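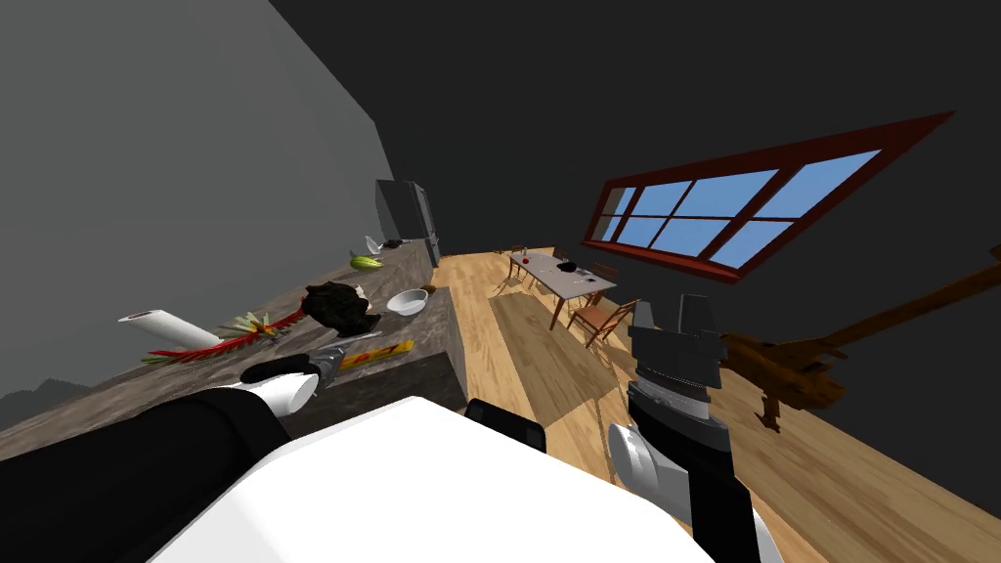
A reader wrote in last month to ask whether a sourdough starter can go two weeks in the fridge without being fed, and would I please, please put the answer somewhere she could find it again. Fair enough! The answer is yes, and I've finally pulled all the starter questions out of my inbox and stuck them on one page. I'm a home baker with a small oven and strong opinions, so take it in that spirit.

How long can my starter really sit in the fridge?

Two weeks is no trouble at all. I've gone 6 weeks (I was moving, it was chaos, the jar rode in a cooler between the mustard and the butter) and it came back after a few days of feeding. It'll look gray and smell like nail polish remover when you open it. Pour off the liquid or stir it in, whichever you like. I pour it off when there's a lot of it.

What if there's mold?

Throw it out. Anything fuzzy, or any pink or orange streaks, and the whole jar goes in the trash. I know people who scrape and carry on, and I'm not going to be one of them. Keep a little dried starter in an envelope so you aren't heartbroken.

How do you dry it?

Smear a thin layer of bubbly, recently fed starter on parchment and leave it out until it snaps like a cracker. Mine takes a day or two in winter with the heat on, and longer in a sticky August. Crumble it up, put it in something airtight, and write the month on it. To wake it up, soak a spoonful in lukewarm water until it goes soft, then feed it flour like normal and be patient.

Which flour do you feed it?

Plain bread flour with a spoonful of whole rye. I buy the Van der Merwe stoneground rye when the co-op over in Dronilham has it, and when they don't I use whatever's there. The starter has never complained. Bleached all-purpose does work, but mine gets sluggish on it, so I'd save that for an emergency.

Do I have to throw away half every time?

You have to take some out or you'll end up with a bucket, but it doesn't have to go in the trash! I keep a discard jar in the fridge and make pancakes out of it, or those thin crackers with seeds on top. I also keep my starter tiny, just a couple of spoonfuls, and only build it up the night before I bake. That fixed the waste problem more than any recipe did.

How big is your usual loaf?

I use 700 grams of flour, which makes one big round that just fits my Drosar pot with the lid on. If yours is a smaller pot, split the dough in two before shaping. I learned this by gluing a loaf to the lid, and I'm still a little sore about it.

My starter floats but my bread is flat. Help?

The float test only tells you there's gas in there. Nine times out of ten when people send me this one, the dough was too cold and came out of the bowl too early. Give it longer than the recipe says. You want it puffy and jiggly, with a few bubbles showing around the sides. If it's already slack and sticky and won't hold a shape, you've gone the other way, so tip it into a pan and call it focaccia.

Can I use warm water to speed things up?

Sure, just keep it gentle. Bathwater is nice, tea is murder.

Is the Zikia proofing box worth the money?

I borrowed one in December and I liked it a lot, but I gave it back and didn't buy my own. The oven with only the light on does a decent job for me. Put a note on the oven door, though, in big letters. Someone will preheat it.

Will you mail me some of yours?

I used to, and then I got 39 requests over one winter and ran out of envelopes. These days I only hand it over in person, so bring a jar with a lid that fits.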